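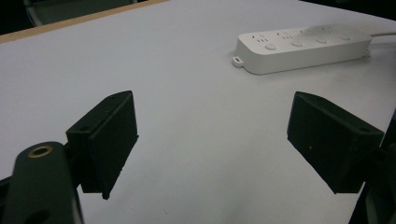
White power strip on the tabletop.

Item 33

The inventory of the Jikley office began on a Sunday, at 7 in the morning, with the heat off and the elevator locked. The contract called for more than 200 items to be listed, tested and given a status. The status codes were K for keep, S for sell and D for discard. I had been sent by Naretti, which handled closures of this kind. I had a meter, a roll of labels and a lamp with a known draw.

Furniture came first. Chairs were checked for loose casters and split seats. Desks were measured, and the drawers were pulled to the stop and pushed back. After the furniture came paper, which went into boxes by year. Electrical goods were left for the afternoon, when the light on the north side was better for reading rating plates.

Item 33 was a power strip. The previous list, made when the tenant moved in, gave it one line: "Strip, white, front desk. Do not switch off." The last sentence was not part of the standard form. The other entries on that page had a location and a condition, and the condition column for Item 33 had been left blank.

I found it under the front desk with its plug in the wall and one thing connected to it. The connected thing was a small gray box with a cord and no markings. It gave off no sound. I put my hand on the lid and it was the same temperature as the desk.

The procedure for an unidentified load is to trace it, record it, and disconnect it. I traced it. The cord ran from the box to the strip and nowhere else. There was no second cable and no antenna. The lid was held by screws of a type I did not carry a driver for.

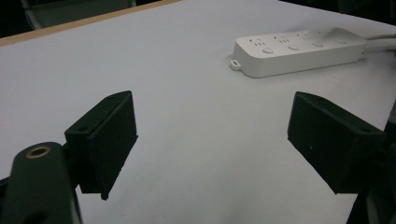
I called the Naretti desk in Kos and read them the line from the old list. They asked whether the box was on the schedule. I said it was not. They said that an item not on the schedule had no status, and that an item with no status could not delay one that had. They asked me to finish the strip by end of day.

The test of a strip has fixed steps. The housing is checked for cracks and discoloration. The cord is flexed along its length, with attention to the point where it enters the body. Each outlet is then loaded in turn and its button is pressed on and off. The strip must be free of other loads during the test. I had reached that step and had written nothing in the box beside it.

I went back to the handbook. Naretti's handbook was written for new staff and was mostly set out as questions, and I had not opened the chapter on strips since my training.
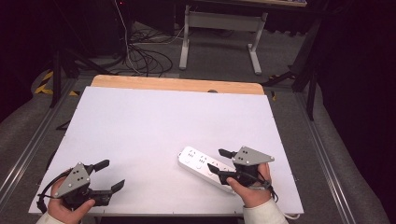 Can one power strip be plugged into another?

It should not be done. The first strip then carries the load of both, and its cord and plug can overheat before any breaker trips. Plug each strip directly into a wall outlet, and add up the watts of everything connected to it.

The chapter went on in that manner for several pages. It covered rugs, heaters and damp basements. It had no entry for a load that drew nothing. I had measured the box by then. With the meter between it and the strip, the reading was zero on every range. I checked the meter against the lamp and the lamp read correctly.

I considered that a thing which drew nothing could not be harmed by losing its supply. I wrote this down in the remarks column and read it over. It was a sound statement. I did not press the button.

At 3 I tested the kettle, the shredder and the desk lamps. The shredder failed. The kettle passed, with scale. I labeled them and came back to the front desk, where the label for the strip was still on the roll. 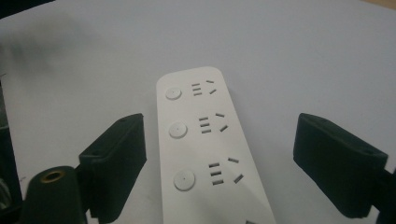
Reading time: 4 minutes

There was one outlet in the wall by the desk, and a second in the hall. I had my own strip in the bag, a Wuma, tested the month before. I plugged the Wuma into the hall outlet and ran it along the baseboard. Then I held the plug of the gray box just clear of Item 33, with the pins still partly in, and moved it across as fast as my hand would go.

The interval was less than a second. The lights in the room stayed on. A truck went by on the street side and the window moved in its frame, as it had done all day.

Item 33 passed on all points. I gave it an S and wiped the label flat with my thumb.

On the closing sheet there is a space for equipment left on site. I entered one strip, Wuma, property of the inspector, hall outlet, in use. I gave the location and the condition. Below that I added the sentence from the old list, copied exactly, and signed for the keys.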